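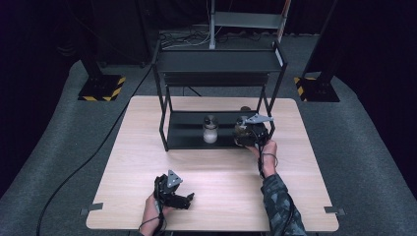 Hi all,

Raphaël Gilbert wrote on 29/09/2023:

> Has anyone run the hand-held pair on the two-tier shelf yet? I'm trying to decide between those and the Pesonen arm for the October round. My worry is the upper shelf. With the arm I kept clipping it on the way in.

Yes, and I'm having a great time with them! Siiri and I are at 306 grasps now, all on the lower shelf, mostly small jars. Going in under the top panel is so much easier by hand, because you feel the contact right away and just drop your wrist a little (the arm would have stopped dead there).

Two things to watch. The triangular plate on top needs headroom, so come in low and keep it tilted. And the cable: I let mine hang along the forearm with a loop at the wrist, and it has snagged on me twice. Veikko wants to try a shorter one.

Dark round jars are still the hardest for the tracking. We lost 2 runs that way, both with the right hand. The Trerkwood controller logs are on the share, 678 MB, if you'd like to look before you choose.

I'd still love to see the arm do the same shelf, same jars. Could you bring it over in October?

Ottilie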